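Planport Bonded Store, Shed 9
Customs warehouse and tariff quota stock -- inspection checklist with comments
Round: June
Inspector: Irén Bárány
Accompanied by: Ottó Szűcs (shed), Mwanahawa Kioko (declarations)
Checklist owner: Clem Pomare

Key: S = satisfactory. A = action needed. N/A = does not apply. Items marked S carry a comment only where the inspector left one.

1. Authorisation and licences

1.1 Warehouse authorisation on display at the gate office: S
1.2 Authorisation covers all classes of goods now held: A
Dried pulses are held in bay 4. The authorisation lists "cereals and milled products" and a separate line for "prepared foodstuffs". Pulses may fall outside both. Kioko to obtain a written ruling. No further pulses to be accepted under suspension until it is received.
1.3 Guarantee sufficient for duty at stake: S
Calculated on the highest stock of the quarter, as the procedure requires. The previous round used the average.
1.4 Quota licences held in original or certified copy: A
Two Inis licences are held as scans only. The originals are said to be with the importer's agent.
1.5 Unused quota balances reconciled with the importer: S

2. Origin and valuation papers

2.1 Proof of origin present for each preferential entry: A
26 files sampled. One file has a supplier's statement with no signature. Preference to be withdrawn on that entry unless a valid statement is produced in time. It is not enough to add a signature to our copy.
2.2 Origin rule quoted matches the agreement claimed: S
2.3 Change of tariff heading supported by a bill of materials: S
The Ruppert blended flour files are much better than last time. The bill of materials is now the first sheet behind the declaration.
2.4 Freight and insurance added to the declared value: S
2.5 Royalties and commissions considered: N/A
2.6 Direct transport evidence for goods moved through a third country: A
The through bill of lading for one rice consignment shows transhipment but gives no dates. A certificate of non-manipulation has been asked for. Pomare asks that this be settled before the next quota period opens.

3. Stock and segregation

3.1 Book stock agrees with physical count: A
Book: 1,559 bags in bays 1 to 3. Count: 22 short. Szűcs believes the missing bags were moved to the damaged goods cage without a transfer note. The cage log was not up to date, so this could not be confirmed during the visit. Recount ordered. If the bags are not found, a debt arises and must be notified.
3.2 Quota and non-quota stock physically apart: S
Floor lines repainted. Old yellow lines still show through near the roller door and should be blacked out.
3.3 Free circulation goods not stored in suspended bays: S
3.4 Public food security stock identified by lot: A
Lot boards are in place but the release price column is blank on all of them. The contract wants price and authorising signature recorded at release. Staff on shift did not know the column was in use.
3.5 Samples drawn by officials recorded as stock movements: S
3.6 Damaged goods cage locked: S
Locked on arrival -- see 3.1 regarding the log. 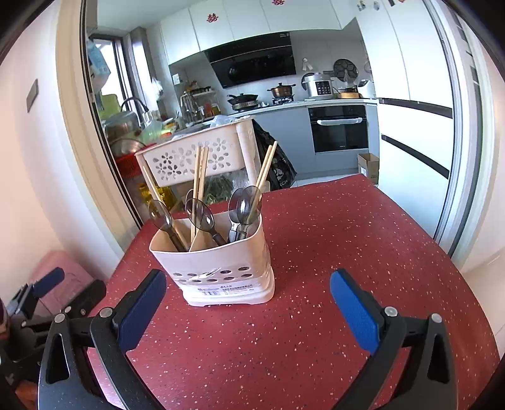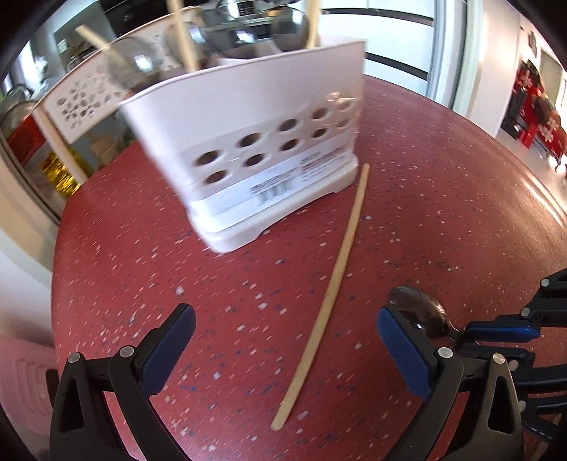 White utensil caddy on the red speckled top, two views.

4. Systems

4.1 Stock record updated on the day of movement: S
4.2 User rights limited to named staff: A
One log-in is shared between the day and evening clerks. Benedek Orbán to issue separate accounts in Skelosis.
4.3 Audit trail cannot be edited: S
Tested with a dummy adjustment. The original line stayed visible and the reversal carried its own number.
4.4 Tariff codes updated after the annual change: S
4.5 Backup restored and checked within the period: A
A backup is taken nightly. No record of a restore test could be produced. Orbán recalls carrying one out in the spring, but a recollection cannot be accepted as evidence here.
4.6 Fallback paper procedure available: S
Forms are in the red binder at the gate. The telephone number on the front sheet is out of date; corrected by hand during the visit.

5. Sanitary and plant health controls

5.1 Import certificates matched to consignment before release: S
5.2 Fumigation notices posted and dated: A
Notice on bay 2 had a start time of 06:30 and no clearance time. The bay was in use. Clearance was confirmed from the contractor's sheet, but the notice must show it. Szűcs to close the same day.
5.3 Gas monitor within calibration: S
5.4 Pest traps numbered and on plan: S
5.5 Rejected consignments held under seal: N/A
None held this round.
5.6 Wood packaging stamped where required: S

6. Access and general safety

6.1 Visitors signed in and escorted: S
6.2 Fire exits clear: A
Pallets within the hatched area at the north exit. Moved at once, but this is a repeat finding and is scored as such.
6.3 Stack height within the marked limit: S
6.4 Forklift daily checks complete: S
Sheets complete. Handwriting on the evening sheets is hard to read.
6.5 Racking inspected by a competent person: S
6.6 Lighting at the document desk: A
Tube out above the desk. Seal numbers are read at this point and misread numbers have led to two amended declarations.
6.7 First aid box stocked: S

7. Repeat findings

6.2 (fire exit) and 4.2 (shared log-in) were both raised at the last round. Under the site rules a finding raised three times goes to the terminal manager with a stop on new arrivals in the bays affected.

8. Actions

1.2 Ruling on pulses -- Kioko
1.4 Original licences -- Kioko, through Inis
2.1 Origin statement -- Kioko
2.6 Non-manipulation certificate -- Pomare
3.1 Recount and cage log -- Szűcs
3.4 Release price column, briefing for both shifts -- Szűcs
4.2 Separate accounts -- Orbán
4.5 Restore test, with a signed record -- Orbán
5.2 Fumigation notice -- Szűcs
6.2 North exit, barrier to be priced -- Szűcs
6.6 Replace tube -- Szűcs

Inspector's remarks: the declarations side is in fair order and the papers were easy to find. The main risk is the stock difference at 3.1. Items 1.2 and 3.1 are to be reported to Pomare in writing as soon as they are settled, whichever way they go. The others can wait for the normal return.

Signed for the shed: O. Szűcs
Signed: I. Bárány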